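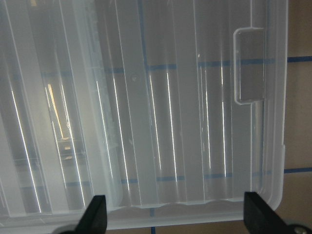

Malis Clear Storage Bin, large: three months of staring into a box

I have reached the age at which a person reads reviews of plastic boxes before buying one. If you're reading this, so have you, and I'd like to think we can be adults about it.

The Malis bin came to me after the slow death of its predecessor, a Greller crate in opaque grey that did everything a crate should do except let me know what was in it. I owned two of those. One held cables and the other held Christmas ribbon, and in all our years together I never once opened the right one first. So the brief for the replacement was simple. It had to be see-through, it had to be big enough for the bits and pieces that live on the worktable, and it had to cost less than dinner.

On the first point, a word of warning. "Clear" on the Malis label means clear in the way that bathroom glass is clear. The plastic is frosted and a bit milky, with a faint bluish cast, and things behind it turn into polite smudges. You'll know there is something pink in there. Whether it's the highlighter or the rubber you have been looking for since February is between you and the box. I've come round to this. A properly transparent bin shows the whole street how you live, and a frosted one leaves you some dignity.

It is also shiny. Put it under a strong light and you get long white streaks all the way down the ribs, and you find yourself tilting your head like a pigeon to see past them. Under the kitchen lamp it's fine. Under the striplight in the workroom it's like trying to read a menu through a wet windscreen. 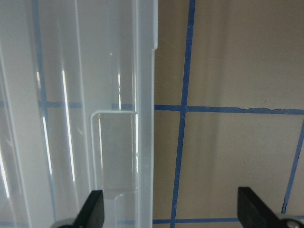 The ribs do earn their keep. They run in long parallel lines and they stop the thin plastic from flopping about, up to a point. With a light load the sides hold their shape nicely. I filled mine with paperbacks out of spite and the long sides bowed outwards like a man after Sunday lunch. It recovered, but I felt I'd been told something about its character and I haven't done it again. Keep it for craft things, toys, socks, spare plugs, that class of object.

Ribs also collect crumbs. If you're storing anything that sheds, glitter for instance, be aware that every groove in the floor is a small canal, and that a cloth will travel straight over the top of all of them. An old toothbrush does the job. I resent owning an "old toothbrush for the box", but there it is in the drawer.

The rim is rounded and kind to the hands, with no sharp seam left over from the mould. My Greller crates had a seam you could have opened letters with.

A few words on the competition, as I tried a Nitberg before settling. The Nitberg is stiffer and a good deal clearer, and it comes with a lid that closes with a crack like a starter pistol. If you have a baby asleep anywhere in the building, don't. It also costs nearly twice as much, for which I'd want it to do the sorting as well. The Moroz range is cheaper than either, and smells of paddling pool. I gave mine a week by an open window and then gave it to the shed.

What I'd recommend, whichever you buy, is getting a shallow tray to go with it. A deep bin on its own is just a hole with manners. Everything small goes to the bottom and stays there, and you end up in it to the elbow. With a tray parked in front you can lift out what you need, work from that, and tip it all back at the end. I use a bright blue one with raised edges, which has the further advantage that I can find it. 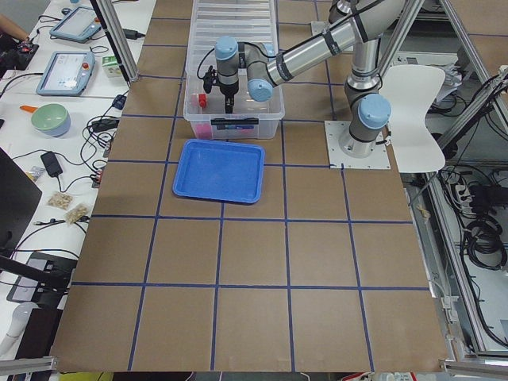 Bin at the back, blue tray in front, on the taped cardboard top.

Labelling is the other thing. The frosted surface takes a strip across the front perfectly well, and mine has stayed put without curling at the corners, even after a wash. Go for a strip and skip the felt pen. I tested a so-called permanent marker on the side and it came off on my jumper, where it has been extremely permanent.

The listing had 757 ratings when I ordered, and I read over 50 of them, which says more about my evenings than I'd like. The commonest complaint is cracking in cold garages. Mine lives indoors and has no cracks, so I can't help you there. The second commonest is that it looks smaller in person, a problem with which many of us can sympathise.

Good points: light, smooth round the rim, takes a label, cheap enough to buy a second.
Bad points: glare, crumbs in the ribs, sulks when full of books.

Four stars. I've ordered another one for the ribbon.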